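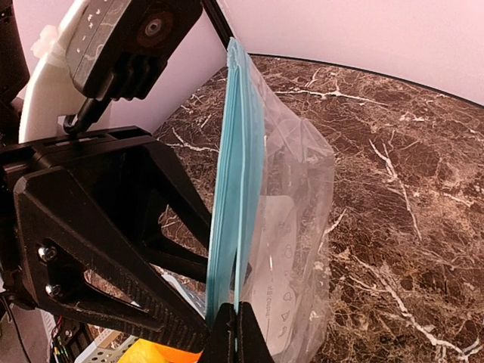 The zip seal of a clear bag, held in the gripper's fingertips.

Putting food into a zip bag is a job most people do without looking. The engineer who leads the kitchen work at Sendus has spent most of a year on it, and she isn't ready to call it finished.

"People ask me when it will cook dinner," she says. "I tell them we're on bags."

Her group works in Bronness, in two rooms over a former bakery. They started with cups and boxes, which went well enough to give everyone the wrong idea. A cup stays the same shape when you pick it up. A bag has a different shape each time you touch it, and clear plastic is hard for a camera to read at all.

"You see the worktop through it, and the light bouncing off it, and somewhere in there is the edge you want," she says. "My mother can do it while she's on the phone."

The team has recorded 2000 attempts at bag tasks since May. She won't give a success rate for the whole set, as the tasks differ too much. On the one she will talk about, opening an empty bag and keeping it open, the last run was 191 tries and the arms managed 80.
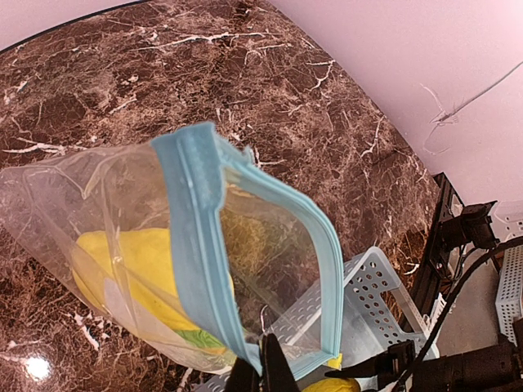 A zip bag with its mouth open and a yellow item inside, beside a perforated basket.

What goes wrong? Mostly the grip, she says. Hold the rim too lightly and it slides away. Hold it too hard and the two sides stay pressed together. Closing the zip is harder again, and for that she still prefers her own thumbs.

I asked about shops, where Sendus hopes to find its first customers. A grocer in Fovisberg has offered a packing bench for a trial. She thinks a machine could do useful work there sooner than in a home, provided the bags are all one size and a member of staff is close by.

"A home has every sort of bag, and half of them have been used before," she says. "I wouldn't sell you one for your kitchen. Ask me again when we've done another 1000."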